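4.2 Do shoppers judge ripeness by color?

The claim that buyers pick fruit mainly by color is repeated so often that few papers bother to test it. Nieto's survey for the Palacios market study is the usual source, and it is weaker than its citations suggest. Its 400 respondents were asked what they looked for, which is a poor guide to what people do with their hands at a stall. Color is also the easiest answer to give.
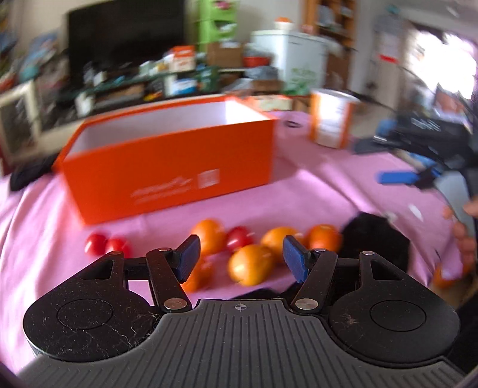
Andis, May

Figure 3. Tomatoes and oranges on a pink cloth.

The background is a second problem. Cuesta argues that a warm-colored cloth makes tomatoes look riper, and stallholders in Andis say the same – though they would, having already bought the cloths. His own trial used six stalls over 10 days and did not record the weather or the price. Sales of tomatoes rose at four of the stalls. We do not see how that result can be pinned on the cloth, and the Ulell traders who tried to repeat it found no change after eight days.

Oranges are a harder case still. Peel color depends partly on night temperature during growth, and a fruit with green patches may be perfectly ripe inside. If shoppers really relied on color, they would often choose badly and, one assumes, learn to stop. The Nindent diary data give little sign of either. We therefore treat color as one cue among several and leave its weight open until Section 5.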